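# Wuklow Rooms: Workroom Gallery

The Wuklow Rooms provide shared working space for residents of the Lamptey building. This page presents the main workroom as it is furnished for the coming season, together with notes for groups intending to reserve it. Inquiries should be addressed to Dede Bawa at the front office. 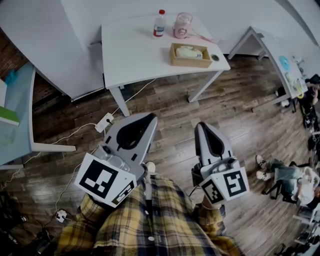
*The main workroom, with the white rectangular table and the wood-look plank floor. A power strip on the floor has white cords running from it, one of them up toward the table.*

**Furniture.** The white table stands on thin metal legs and is light enough for two people to move. A blue table is also kept in the room. Groups may rearrange both, provided that they are returned to their original positions at the close of the session. Additional chairs may be requested from the front office.

**Flooring.** The planks have a glossy finish in warm brown and gray tones. Furniture should be lifted when it is moved – dragging leaves marks that are difficult to remove. Spills should be wiped up promptly with a dry cloth.

**Power.** Cords should be kept clear of the route to the door. Plug adapters and extension cords brought in by users must be collected at the end of each session. Items left behind are held at the front office for 30 days.

**Refreshments.** Bottled water and lidded containers are permitted on the tables. Hot food is served only in the Pestach Room, on the floor below.

**Reservations.** The workroom may be reserved in half-day sessions by any registered group of up to 19 people. Requests for February are now being accepted and will be confirmed in writing by Mawuli Quaye. A deposit of $100 is payable on confirmation and is returned after the room has been inspected.

Further galleries, covering the Pestach Room and the Sondumia reading area, are in preparation under the direction of Ohemaa Sarpong. Corrections to this page may be sent to Trefor Beddoe.

Page last revised 30th December.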